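Questions about the Brirkis kitchen simulator, last updated May 22, 2021. If yours isn't covered, write to the support desk and Faustine Masson or Hugo Jacquet will reply.

## What do I get with a licence?

The simulator, the Carré kitchen pack and a year of updates. The pack has 11 kitchens, each with its own worktops, wall finishes and cupboard fronts. You can swap finishes between kitchens, and you can add your own models if they are in one of the supported formats.

## Do I need a real arm to use it?

No. Many customers plan and test their tasks in the simulator first and buy hardware later. If you already have an arm, check the list of supported models before you order.

## Can I change where the arm stands?

Yes. The base can be moved and turned in the layout editor. Keep it close enough for the gripper to reach the worktop you want to use, and run the reach check before you save.

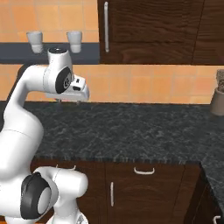

The reach check covers worktops, shelves and cupboard handles. It doesn't cover the insides of cupboards — for those you need to open the door in the editor and run the check again.

## What does it cost?

A single-seat licence is 400 euros a year. Teaching licences are 300 euros, and you will need to send proof that you work at a school or university. Extra kitchen packs are sold separately.

## What sort of computer do I need?

A desktop with a separate graphics card. Laptops will run the smaller kitchens, but rendering is slow and we don't offer support for it. Allow 600 GB of disk space if you plan to keep full recordings of every run.

## Does it work with Nillex controllers?

Yes, from the January release onwards. Older versions will load a Nillex file but ignore the speed limits in it, so please update first.

## Can I get training?

Danjuma Aliyu runs a one-day course at our Plutcombe office. It covers the layout editor, writing a simple pick task and exporting results. Places are limited and must be booked by email.

## Can I have a refund?

Within 30 days of purchase, yes, as long as the licence key hasn't been moved to a second machine. Send your order number to Gilles Gilbert in accounts.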